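Search the notebook Enter keywords Go

Workshop notebook – corridor storage, September

Finally got to spend a proper morning on the corridor cabinets and I am so pleased with how it's going! Since the Somport job wrapped up we've been shoving paper into whatever door was nearest, and it took me most of an hour last week to find one calibration sheet. So the plan is simple: each cabinet gets one job, each binder gets a label you can read standing up, and the loose sheets go to the scanner pile.

Started at 8:30 with the Dundham folders, which were in better shape than I feared. Pulled all the duplicate parts lists (why did we print them every time?) and the stack shrank by half. Lovely feeling.

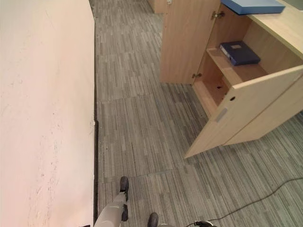
Binders are the real win of the day. The old Hotau notes used to live in hanging files, and every time you wanted a page you ended up with the whole file on your lap. In a ring binder you just flip to it. The navy one lying flat on the cabinet shelf has a little label holder on it, so a printed slip is all it needs, and I want the same system on the rest. Spine toward the door, please, whoever puts them back – you can then find the one you want without lifting anything. I cut slips from 224 gsm card and they feel great, nice and stiff. Printed 40, which should see us through the year with spares.

Also measured for a second shelf in the Humphreys cabinet. Inside width is a bit under 1000 mm, so the offcut on the rack will do if I trim one end. Must check the depth again before cutting, my two readings didn't agree and I suspect I had the tape on the door lip for one of them.

Carpet tiles: I really like that streaky gray now that the boxes are off it. The stripes run slightly differently from tile to tile and it hides a surprising amount of pencil dust. Vacuum before the next lot of folders comes out though, staples get down into the seams.
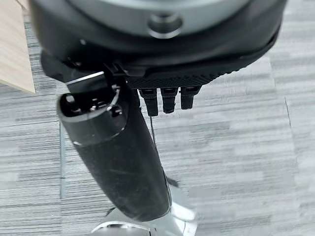

Still to do

– Second depth reading, Humphreys cabinet, then cut the shelf
– Print slips for the Somport binders (same font as Dundham, bigger this time)
– Spare keys: find them, tag them, hang them on the board by the sink
– Scanner pile, first 2 boxes only, the rest can wait
– Ask at the next bench meeting if anyone still uses the paper parts lists. If the answer is no, out they go!
– Wipe the wall along the corridor, it has picked up scuffs low down. Try a damp cloth on a small patch first and note here what it does to the paint

Stopped at 12:15. Dundham is finished, Hotau is sorted by date but two dividers short. More dividers are in the stationery drawer under the plotter, left side.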